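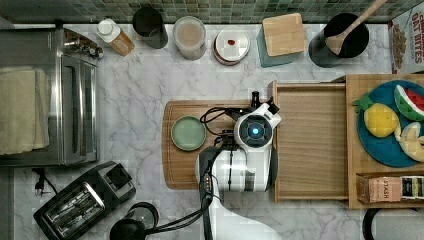

Zdenka objects to the word "tooth" on the label of block 3. According to her it can be as well a piece of a fin spine, and until the matrix is off the root side we should write "indet." and nothing more. I changed the label. The old one is glued in the back of this book.

19 August 2022

Rurnau material, prep room. Continued with block 3 and started block 6.

Block 3: the marl is softer than in July, when we had the pieces from the upper bench. I used the fine needle only, no air pen. On the left side a ridge came free, with very small wrinkles in the enamel, if it is enamel. Under the binocular the wrinkles run toward the tip and then they stop before it. In plesiosaur teeth from the Nidetti quarry the ridges go almost to the tip on one side. I don't know yet how much this tells us. The tip is worn or broken, I can't decide which.

Total free length now 18 mm. Please do not measure again with the metal caliper, it left a mark on the base. The plastic one is in the drawer with the brushes.

Block 6: a rib end and something flat, maybe gastralia. The crack through the middle is old, it has calcite in it. I put consolidant on the rib end, two thin coats, and waited between them until the surface was not shiny any more. The second coat was a bit too thick at the edge and I took it back with acetone on a swab. Some color came with it. I kept the swab in a bag with the block number.

Zdenka Nedeljković asked also from which layer block 6 comes. On the field sheet it says "below the oyster bed", but in the sketch the arrow points above it. Torben Frerichs made the sketch, I only copied the numbers. I have written to him. If the block is from above, then it doesn't belong with the others and the Rilis collection may want it separately, because their ichthyosaur is from there.

About the literature: the Atanasov thesis has a good plate of the ridges, but the scale bar is missing in our scan. The printed copy must be somewhere upstairs. The text says the teeth from the front of the jaw are more slender, so one tooth alone will not give us a genus. I would be content with a family.

To do
- photograph block 3 from both sides before the needle goes in again
- new blades, size small
- ask Torben about the arrow
- sieve the loose marl from block 6, 2 bags, there were fish scales in the first handful
- resin is almost finished, order before the next jacket is opened

Later, same day: Torben answered. He thinks below, but he wants to see his own notebook first - it is still in the field box. Block 6 stays on the lower shelf with a question mark on it.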